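The Toy Bin Deserves Your Respect

Every few months someone I know announces that they are getting the toys under control. They say it in the voice other people use for quitting sugar. Then they buy bins, and labels for the bins, and a small shelf to hold the bins, and for nearly a week the blocks live with the blocks and the plastic food lives with the plastic food. I've been invited to view these shelves. I've stood in front of them holding a drink and said "wow."

I am here to speak up for the one big bin.

The case against it is well known. Everything goes in, and the thing you want is at the bottom. The smaller pieces drift down and form a sort of gravel. My friend Pin-yu Tsang, whose playroom looks like a pharmacy, once watched me dump ours out on the rug to find a missing horse and had to go stand in the kitchen. 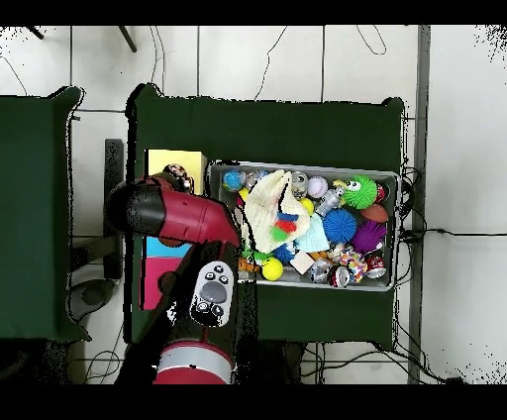 But consider who the sorted shelf is for. I have raised two children and neither has ever wanted "a vehicle." They wanted a vehicle, a spoon, a sock and half of a different vehicle, and they wanted them to get married. A sorted shelf makes that a trip to four departments. The bin has already made the introductions.

Last July we stayed at a rental in Drokelham that had been set up by somebody with strong feelings. The closet held 14 tubs, each with a photo of its contents taped to the lid so that even a toddler could be held responsible. My kids looked it over politely and went outside to play with the hose. On the third day it rained, and by lunch all 14 tubs were in one pile. I spent our last evening there matching tiny farm tools to a photograph of tiny farm tools, which is how I imagine jury duty on another planet.

There is money in this, of course. A company called Akex will sell you a modular toy system for $302, drawers extra. Its cheaper rival, Wurkum, has one at $76 that does the same job and leans to the left. I have owned the Wurkum. It now holds paint cans in the garage, and I will say that the paint cans have never been better organized, probably on account of not being played with.

What bugs me is the promise underneath. These catalogs say a tidy shelf will produce a calm child, and I've yet to see the shelf that could do it. I have seen plenty of shelves produce a tense adult. You buy the system, and from then on every car in the puzzle drawer is a small personal insult. Before the system it was just a car.

I'll grant the other side one point. Children do like putting a thing in its place, provided the place is a hole. Give a four-year-old a labeled drawer and you get a blank look. Cut a circle in the top of a carton and you've bought yourself the length of a phone call. The drawer says please be responsible. The hole wants a ball, and anybody can see that.

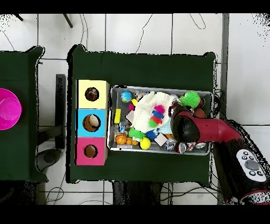
Three boxes, two balls, one hole still open.

If the storage people understood this they would be out of business, as the supplies come free with every delivery. My own mother kept us busy with an oatmeal canister and a bag of clothespins, and she did not call it a system. She called it "go do the clothespins."

And the bin has virtues beyond being cheap. It takes the whole cleanup and turns it into one motion, which even a tired parent can do with a foot. It hides things long enough for them to become interesting again. A toy in a clear tub with its picture on the lid is never lost and so is never found, and finding things is most of the fun of owning them. My younger one recently dug up a rubber lizard, missing since winter, and carried it to dinner like a visiting head of state.

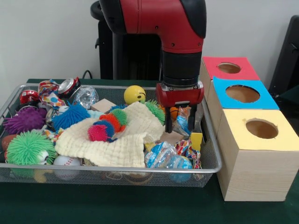 The lizard's name is Tse. I don't know why and have been told it's not my business.

Pin-yu says I'm lazy and have built a philosophy on top of it, and she may have a point, although I notice her kids ask to come to our house. They go right past the snacks. They put both arms in the bin up to the shoulder and stir. She stands in the doorway while they do it, and the last time she was over I saw her reach down, pick one block out of the mess, look around for the place where it went, and put it back in the bin.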